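Imprimer | Envoyer par e-mail

Mai, 14 h 40 — par Fiko

Bras imprimé : dérive du poignet après quelques cycles

Je monte un bras de table dans l'atelier partagé Drinmont : pièces imprimées en blanc, servos noirs sur bus série, pince à deux doigts. La tâche consiste à déplacer de petits cubes entre une assiette et un récipient noir. Au bout de 40 cycles, la pince se présente 2 mm trop bas. Après redémarrage, l'erreur disparaît. Alimentation de 24 W, calibration refaite deux fois. Montage actuel :
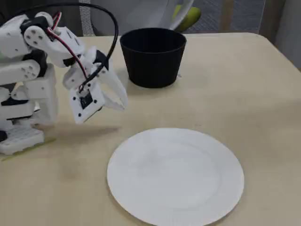
Attila Tóth
Quelle tension mesurez-vous au dernier servo, bras tendu ? Une alimentation de 24 W me paraît juste pour toute la chaîne. Si la tension chute sous charge, le poignet perd du couple et l'asservissement garde un écart statique. Mesurez au connecteur — pas à la sortie du bloc. Ajoutez un condensateur de 2000 µF près de l'épaule et refaites la série.

Bhupendra Kanaujia
Pareil chez moi. J'ai resserré les vis et c'est passé.

Siqueira
Le condensateur n'absorbe que les pointes. Si l'écart grandit de cycle en cycle, voyez plutôt le logiciel : une consigne relative accumule les arrondis, et le redémarrage remet le compteur à zéro. Passez en position absolue et relisez l'encodeur avant chaque descente.

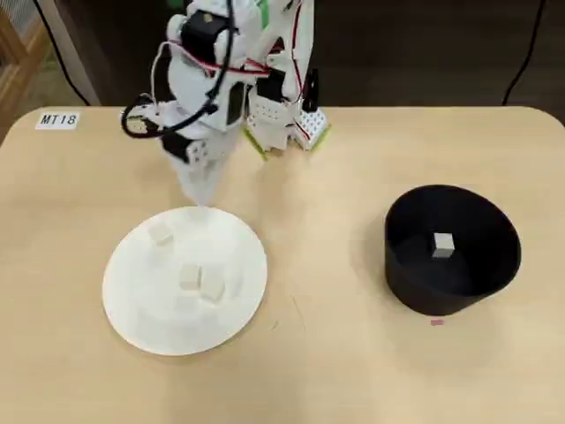 Contrôlez aussi le câble du poignet. Une boucle trop courte tire sur l'articulation quand l'avant-bras descend — 2 mm en bout de pince, cela peut suffire. Pour trancher, lancez une série sans cubes et notez la position lue à chaque cycle. Si les valeurs restent stables alors que la pince baisse, le jeu est mécanique.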